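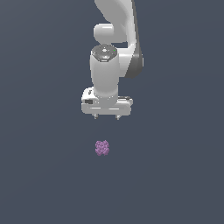 Forum Wallville > Simulation > Préhenseurs

Sujet : Caméra fixe ou caméra au poignet pour la saisie ?

matar_fan
Bonjour, je compare deux vues dans le simulateur avec une pince parallèle et un seul objet violet, tout en bosses. Avec la vue fixe, l'approche se règle bien. Pour la fermeture, j'hésite. Des avis ?

oqudah
Vue poignet sans hésiter. J'ai lancé 1 000 essais par caméra sous Gramomer, même contrôleur, et les erreurs de fermeture se repèrent beaucoup plus vite de près.

rivet11
Pas d'accord. De près, l'objet masque une partie des mors. Je garde la vue fixe et je lis les efforts à côté.

matar_fan
Voilà ma vue rapprochée, l'objet entre les deux côtés de la pince. On voit les facettes du maillage, je n'ai pas lissé. 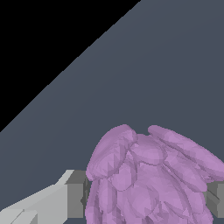 Réponses suivantes (4)

oqudah
Le maillage me gêne plus que la caméra. Vérifie la forme de collision avant de comparer quoi que ce soit.

rivet11
Là-dessus oui. Mais un mors à moitié caché reste un mors à moitié caché.

matar_fan
Je refais la série avec les deux vues et le contrôleur Rimiva.

oqudah
Mets le pas de temps dans ton message, stp. Omar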